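Fio comprido sobre o tampo da mesa da sala, porque várias pessoas me perguntaram como ficou e eu não sei responder em duas linhas. Peguem um café.

1/ Para quem chegou agora: a mesa era do apartamento antigo e veio connosco em janeiro, embrulhada em cobertores, com um verniz amarelado e pegajoso por cima e marcas de copos que contavam a vida inteira da família (a minha sogra jura que nenhuma é dela).

2/ Primeiro pensei em trocar. Andei a namorar uma Bustach muito bonita na loja, daquelas que a gente vai lá passar a mão em cima, e o preço tirou-me a ideia da cabeça. Fiquei com a minha e gastei 182 euros em lixas, acabamento e uma lixadeira Fodow, que já emprestei a meia rua.

3/ Lixar demorou muito mais do que eu imaginava. Foram 17 folhas de lixa! Comecei no grão grosso, sempre no sentido do veio, e fui subindo com calma até a mão escorregar sem prender em nada. O pó foi parar a sítios impensáveis, incluindo dentro do açucareiro.

4/ O acabamento é o Morgan à base de água, que foi o que me aconselharam para não amarelar outra vez. Dei cinco demãos fininhas, com uma lixadela muito leve entre elas, e depois esperei sete dias antes de pousar lá fosse o que fosse. Essa parte custou-me mais do que a lixa, confesso, porque comemos no sofá a semana toda e eu detesto comer no sofá.

5/ O que mais me encanta é a cor, um loiro clarinho entre o creme e o mel, e aquelas voltas compridas do veio, umas dentro das outras, que com o verniz velho mal se percebiam. Ficou com um brilho suave, nada daquele espelho que mostra as dedadas todas. 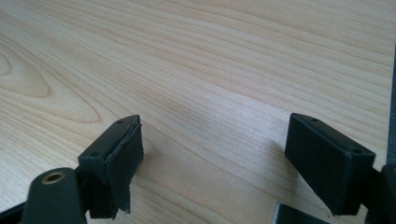
Barry Hulme respondeu logo a perguntar se não tenho medo das panelas quentes, que a dele ficou com uma rodela branca na primeira semana e ele ainda hoje tapa aquilo com uma fruteira.

6/ Tenho, Barry, claro que tenho! Cá em casa a regra agora é base de cortiça para tudo o que sai do forno ou do fogão, e copos frios só com descanso por baixo. Para a tua rodela, experimenta passar um pano de algodão seco e o ferro morno por cima, muito depressa e sempre a espreitar. Resultou numa mesinha da minha tia, mas testa primeiro num cantinho escondido.

7/ Para limpar uso só um pano bem torcido com uma gota de detergente neutro e seco logo a seguir. Nada de sprays de móveis. Tinha aí um da Gamex guardado há séculos e a superfície onde o experimentei (uma prateleira, graças a Deus) ficou toda às manchas.

8/ Faltam as pernas, que ainda estão com o verniz antigo e destoam um bocadinho. Quero ver se as faço quando o tempo deixar trabalhar na varanda, que dentro de casa não volto a lixar nada tão cedo. Se alguém souber de um bom truque para lixar pernas torneadas sem perder as unhas todas, escreva-me aqui em baixo, que eu leio tudo e respondo, mesmo que demore.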